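Why Do Some Tablecloths Look Like Giant Puzzles?

Hi, it's Rosimeire again! Last time I wrote about stripes, and so many of you asked about "the one with the colored boxes" that I just had to do it next.

You may have seen this pattern on a bag, a mug or a pair of socks. It has thick black lines that run straight up and down and straight across, and the boxes they make are filled with red, yellow, blue or creamy white. A Dutch painter named Piet Mondrian made pictures like this, starting when my great-grandma was a little girl (I think she would have loved them!).

Red, yellow and blue are what painters call primary colors. Mix blue and yellow paint and you get green, but you can't mix other paints to get a really bright yellow. Mondrian liked to keep his colors plain and strong.

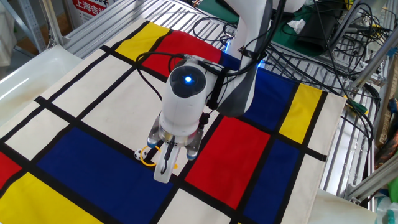

A cloth with Mondrian-style boxes, plus a little ball and a yellow ring.

Look at how the boxes are different sizes. Some are tall, some are narrow, and a big blue one takes up lots of room! If they were all the same size, you'd have something more like a checkerboard.

Want to make your own? Get a sheet of white paper, a ruler and a fat black marker. Draw a few lines across and a few lines down, 30 centimeters long if your paper is big enough. Color in some boxes and leave plenty white. My friend Géza filled in every single one of his, and I still like mine better. Sorry, Géza!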